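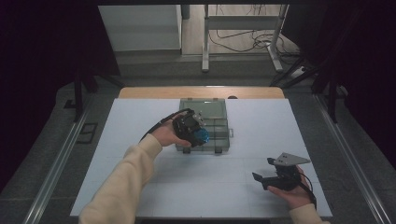 The divided box with the flat lid, out on the table.

Search this blog
Enter keyword

July 10, 2018

So I've been saving seeds for a few years now, and I finally have to admit my "system" was an envelope drawer. You know the kind. Old bank envelopes, half of them labeled "beans???" in pencil, and one that just said "the good ones." The good ones of what, past me?

It all came to a head when I wanted to put in a late row of lettuce and couldn't find the packet I'd bought at the Fulside seed swap. I went through 70 envelopes at the kitchen counter. Seventy! Most of them were marigolds. I don't even like marigolds that much, they just make it so easy (one dry flower head and you're set for life).

Anyway, I sat down and sorted the whole lot by when they go in the ground instead of by what they are. Early spring stuff together, after-frost stuff together, then a little pile for fall. I tried alphabetical once and it was a mess, because do you put butternut under B or under squash? I put it under both and then lost it.

The big surprise was how much of it was too old. Onion seed is barely good past a year or so, and parsnips are just as bad. Tomatoes hang on forever though. I had some Fernel tomatoes from way back, a little yellow one my neighbor in Plisanness used to grow up her porch rail, and I did the paper towel test with 20 of them. Damp towel, plastic bag, top of the fridge, and wait. I had sprouts by day six and I may have yelled a bit.

Beans I just bite. If my tooth leaves a dent, they go back on a plate for another week before I put them away. My grandmother did it that way and I've never looked up if it's right.

Still to do: the poppies, which get everywhere, and a bag of something flat and brown that I think is hollyhock. I'll plant a few by the fence and see. I also want to save more of the purple snap peas this time and quit eating every last one off the vine, but we both know how that goes.

If you have a trick for getting carrot seed clean without sneezing it across the room, please leave me a comment!

Get new posts by email. Enter your address to subscribe.

Recent posts
My compost smells fine now
Tomato cages, round two
What I planted in November
Zucchini bread, again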